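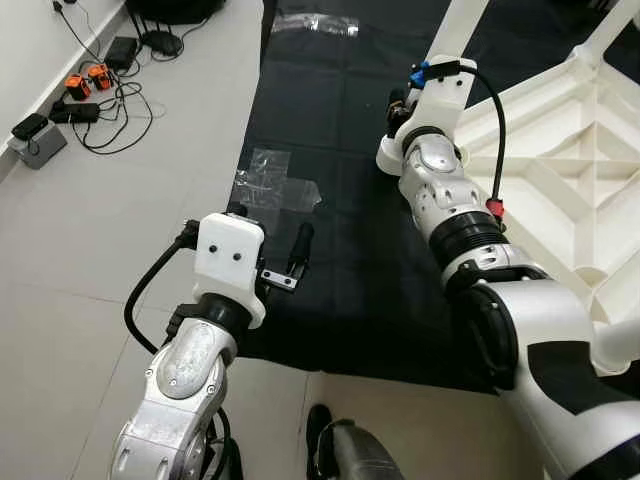
Plotau: notes and records on folding and bagging large cloths

Welcome, and thank you for stopping by. Plotau is a small collection of written records about big pieces of cloth: how they were folded, what bag they went into, how long they stayed in it, and what the creases were like when they came out. There are 79 records in this release, covering 12 cloths, and a handful of plain text guides that grew up alongside them while we were supposed to be doing other things.

I started keeping the notes in May, on the backs of delivery slips, after a long afternoon at the Buludstead hall trying to get the fold lines out of a black backdrop before a school concert. (We didn't manage it. The choir stood in front of the worst part and sang beautifully.) Pichit Kaewkla asked me how the cloth had been folded the last time it was put away, and I had no idea, and neither did anyone else who had been in the room. Everything in this folder comes from that question.

What's in the folder

records.csv - one row for each time a cloth was folded and put away
cloths.csv - one row for each cloth, with its fiber, weight, size and color
guides/ - folding guides in plain text, written by whoever does that fold best
bags.txt - what we know about the bags and sheets we use
CHANGES.txt - what changed and when
LICENSE.txt - the long version of the short section further down

You can open the two tables in any spreadsheet program. Dates in records.csv are written year first so that they sort properly, a lesson that cost Riku a weekend.

The columns in records.csv

cloth_id: The letter sewn into the corner of the cloth. If the label has come off, please look in cloths.csv and match it by size before guessing.

fold_type: One of "halves", "thirds", "roll" or "loose". Halves means edge to edge, then edge to edge again, until it fits the bag. Thirds is what you'd do with a letter. Roll means around a cardboard tube. Loose means somebody was in a hurry, and we'd much rather have that written down than prettied up.

folded_by: Initials only. Everyone whose initials appear has said yes to it.

bag: "clear", "cotton" or "none". See the section on bags, which I'm afraid is the longest one.

interleaf: "yes" if a thin sheet went between the layers, "no" if not. Blank means we didn't start asking until later.

nights: How many nights the cloth stayed folded. Counted from the evening it went on the shelf.

crease_score: A number from 0 to 4, given by eye after the cloth has been opened flat on the floor and left alone while you make yourself a drink. 0 is no lines at all. 4 is a full grid of panels you could play checkers on. Please look at it from low down and from one side, with the lamp across the room, as black cotton will fool you completely if you stand over it.

notes: Anything else. Some of these are very long. I make no apology for the one about the moth.

How we fold on the floor

Most of the cloths are too big for any table we have, so the floor it is. Tile is nicest, since the cloth slides when you want it to and you can feel a wrinkle underneath with the flat of your hand. Carpet grabs. Sweep first, then go over it with a damp mop and let it dry all the way, and take your shoes off if your socks are up to it.

Open the cloth completely, even if you only used half of it. Find the long edge with the label and bring it toward you. Smooth from the middle outward using your forearm, which covers more ground than your palm and doesn't get tired so fast. Two people make this much easier: one holds the corners still while the other walks the far edge over, and then you both stop and look before anyone presses anything down. Tassanee Jaidee folds alone and gets lower scores than all the rest of us, so take that advice for what it's worth. Her method is in guides/alone.txt, and I have tried it many times without her results.

Don't run your thumbnail down the fold. I know it's satisfying! It's a habit from paper and it leaves a line in a heavy cotton that will still be there next season.

Try to fold somewhere other than the old creases. Riku Sekiguchi shifts his first fold a hand's width every time and notes which side he shifted it to, and cloths F and G, which are mostly his, have held up nicely.

Bags and sheets

We've used clear plastic bags from the beginning, mostly the ones the cloths came in. They keep dust and lint off, and you can see what's inside without unpacking half the cupboard. Against that, they crackle, they cling to your sleeve, and they trap any damp that went in with the cloth. Cloth C was bagged a little too soon after washing and came out smelling like a pond. It has two rows in the table with the note "pond", and it is fine now.

If you're saving a bag to use again, shake it out and smooth it flat before you do anything with the cloth. A balled-up bag is a nuisance to open with one hand while the other hand is holding a folded bundle shut. Kanyarat Wannasri turns hers inside out first, wipes it, and turns it back, and she has bags still going that were here before I was.

The thin plastic sheets that come between the layers of new cloths are worth keeping too. Lay one along the line of the main fold and the bend comes out softer. I believe this firmly, but I should say that the table is less sure than I am. Too many of the rows have the interleaf column blank, and the cloths that got a sheet also tended to be the ones folded by the more patient people.

Keep all plastic bags and sheets well away from small children and cats, please.

Things to be careful about

The scores were given by four people, and we don't see alike. Pichit is strict. I am generous, especially late in the day. We scored two cloths all together once to compare, and those rows are marked "shared" in the notes.

Nearly all the cloths are black or very dark. Nothing in the table should be taken as advice about silk, lace, or your grandmother's tablecloth.

The cupboard at Plorkden is drier than the one at Buludstead, and the early rows don't say which cupboard was used. I've filled in the ones I could remember and left the others empty.

If you'd like to add rows

Please do! Copy the header line from records.csv, fill in as much as you can, and send it over with a few words about your cloth. Loose folds and bad scores are very welcome. If you have a fold that isn't one of our types, write it up as though you were explaining it over the phone, and I'll try it on my own kitchen floor before adding it to the guides.

Corrections are just as welcome. Kanyarat spotted that cloth K had been listed at twice its real width for months, which explained a good deal about the bag it was meant to fit.

Using the records

You may copy, share and change everything in the folder, for any purpose, as long as you say where it came from. "Plotau cloth records, Clementina Cunha and friends" will do nicely. If you use the guides in a class or print them for a backstage wall, I'd love to hear about it.

Current release put together Sep 21, 2022. The next thing on my list is a proper guide for rolling, once we find tubes long enough for cloth A.

Related and recent
- Mahawong shelf labels: printable corner letters and sewing notes
- Washing dark cotton in a small machine
- Guide: folding alone (Tassanee Jaidee)
- Plorkden cupboard inventory, spring
- The moth, in full

Contact: Clementina Cunha, Plotau records | © Plotau contributors | Back to top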